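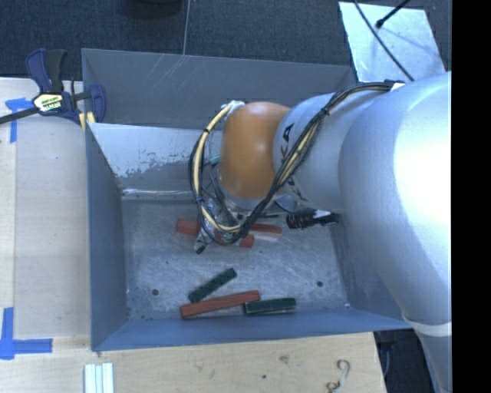 Step 6: Cable loop check, bin cell, Cultesden site
Opened June 9, 2019 by Vija Kairys
Status: waiting on Ekton

Fault: the arm stops on a torque warning when picking blocks near the front wall of the bin. Picks from the middle of the floor complete. Log shows 25 stops in 1,040 picks.

Checked: the cable bundle loops around the left side of the orange joint cover and hangs in front of the gripper. Ties left as they are. Bar clamp at the bin corner tightened, no change.

Effect on staff: the Lusari line used to have one sorter per bin. That person now covers two cells and clears stops in both. Each stop means walking over, acknowledging on the panel and restarting. The shift lead wants those minutes booked as cell time, not sorting time.

Requested: cable routing advice, and a reset button at the packing bench.

Workaround: front-wall blocks are picked by hand at shift change.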